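Kiltport

Kiltport is an intentional community on the lower slope of the Koppel, a hill whose summit marks the old boundary between the parishes of Brerkau and Gaklow. It was founded by families from both towns, which had spent several generations disagreeing about grazing, church bells and the correct language for road signs. The village has no port. The name comes from a misread survey map, and a proposal to correct it failed because the two sides could not agree on what it should be corrected to.

Population and language

Kiltport has 86 residents, divided almost evenly between the two language groups. Children attend a bilingual school with 2 classrooms, where lessons change language at noon. Older pupils are said to be fluent in both languages and to prefer a third, learned from television. Village meetings are conducted in both, with each speaker using their own and everyone else claiming to have understood.

Government

Decisions are made by a monthly assembly of all adults. A motion passes when no more than 3 people object, a rule adopted after the founders found that complete agreement was possible only on the subject of lunch. The longest meeting on record concerned the placement of a bench and ended shortly before four in the morning. The bench faces Brerkau in summer and Gaklow in winter.

Economy

Most working adults commute to one of the two towns. Within the village there are 13 guest rooms, a bakery and a shared store that buys household goods in bulk. Members pay a flat monthly fee and take what they need, a system that works well for flour and less well for chocolate. 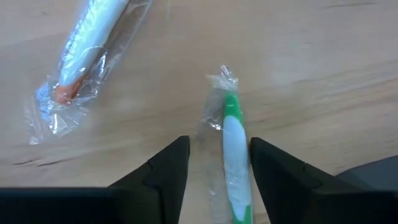 Individually wrapped toothbrushes, seen together in the second picture.
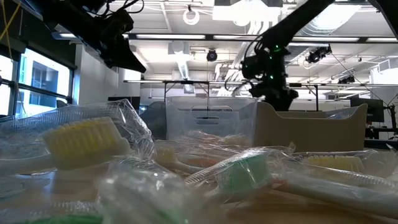
The guest rooms are the largest source of income. Visitors come mainly in July for the Two Bells festival, when the bells of both parishes are rung from the Koppel at the same moment. They are tuned a little less than a half step apart, and earplugs are sold at the bakery.

Reception

Both towns regarded the settlement with suspicion in its early years. Brerkau considered it a Gaklow project, and Gaklow held the reverse view. Relations have since improved, and each town now lists Kiltport in its own tourist brochure as a local achievement. The village receives a small grant from both, paid in different months and accounted for on different forms.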